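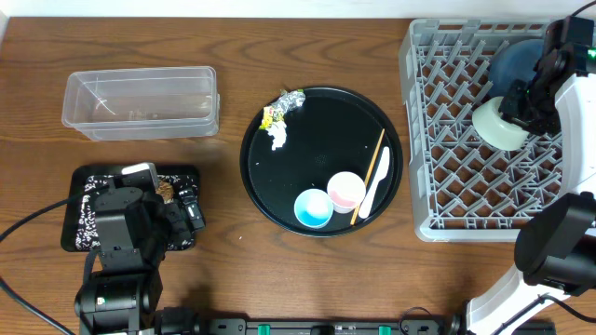 I used to clear the table one thing at a time. Pick up a cup, walk to the sink, come back, pick up a spoon, walk to the sink. The walk is short, but I did it every night and by the end the table was still sticky and I was annoyed.

For the past few months I have been doing it another way. Everything goes on the big round tray first. Cups, chopsticks, spoons, wrappers, napkins, all of it. Then the dish rack comes over to the table and I sort from the tray. Food scraps get scraped into a container, trash goes in the trash, and the dishes get rinsed and racked.

The tray is from Hekwood. It is black and round and has a raised rim, and the rim is what I paid for. My old tray was flat. In February I tipped it on the way through the doorway and lost a cup and most of a bowl of broth. I went shopping that weekend and would not look at anything without an edge on it.

The first rule is trash before dishes. A foil wrapper weighs nothing, but it slides under a cup or sticks to the side of a bowl, and then it ends up in the sink with everything else. I have pulled wet foil out of the drain more times than I want to admit. Tissues are worse. Once they get wet they come apart and you are picking bits off your forks. So anything crumpled goes first, even if it means reaching over the cups to get it.

The second rule is food out of the bowls. I keep an open clear plastic box at the end of the table for this. If something is worth saving it goes in there with a lid on it and into the fridge. If not, it gets dumped later with the peels from cooking. My sister rinses her bowls with food still in them and lets the strainer catch it. I did that for years too. I don't like cleaning the strainer.

Small cups I leave where they are until the flat things are off. They are light and they go over easily, and the tray is the safest place for them. Plates go first, then bowls, then cups. Chopsticks and spoons go last, all in one handful.
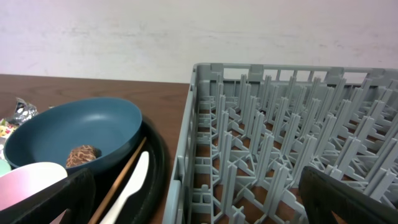
Nneka Ogbonna

The dish rack took me longer to get right than the tray did. I had a wire one from Raltis for a long time. It looked nice and it rusted at every joint, and the feet left orange marks on the counter. After that I tried a folding one, which folded when I didn't want it to.

The one I use now is gray plastic with rows of upright pegs. It is a Kallalano and I have no complaints except the color, which shows soap spots. The pegs are flat, so a plate stands between two rows without leaning on its neighbor. The floor is open, so water runs straight through. That means you need something under it if it's going to sit on wood. I use a folded towel when the rack is full and put the towel in the wash on Tuesday with the others.

Bowls are the hard part with any rack like this. A deep bowl doesn't want to stand on its edge. I lean it over the pegs at an angle, open side down, and give it two rows of space. If you try to fit it in one row it rocks, and then the next thing you put in knocks it over. Deep bowls get the end nearest the wall and plates get the front.

Chopsticks are the other problem. They are thin enough to go right through the gaps in the floor of the rack, so I dry them by hand. Same with the plastic knives and spoons, which flip over and hold water. A dish towel takes care of all of it and then they go back in the drawer.

A reader asked whether I wash the tray every time. Yes. It gets wiped after every meal and washed properly at night, after the dishes are out of the way. It doesn't fit in the rack, so I stand it up behind the faucet.

I still need a better spot for the plastic box. Right now it lives on top of the fridge and I have to get on my toes for it. Grube makes a narrow shelf that might fit next to the stove. I'm going to measure this weekend and see.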